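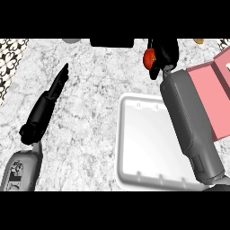

The robotics club has gone back to the kitchen this term. Members are working in simulation for now, with two robot arms at a marble worktop and a simple job to learn: pick up a tomato and put it on the white tray. The right arm does the picking. The left arm has no part in this task yet and will be given one once the first is reliable.

Nuria Yimer, who leads the club, has split the group in two. Bayu Latuheru's half drives the arms by hand and saves each attempt. Benedicta Nartey's half goes through the saved attempts and throws out the poor ones. By the end of last month they had kept 400 - fewer than planned, as a whole batch was lost when the shared drive filled up.

The program the club is training is called Nelline. It still lets go too early, and it does worse when the tray is moved close to the forearm. Eyerusalem Adugna is writing up the results so far for the school's project evening in September.

The club meets after lessons in the upstairs computer room and finishes at 6. New members are welcome from any year and don't need to have done any programming. Speak to Nuria or leave your name at the office.

Comments

Aba Opoku: Is there still room for two from Year 8?

Nuria Yimer: Yes, send them along.

R. Peel: Will parents be able to have a go at the project evening?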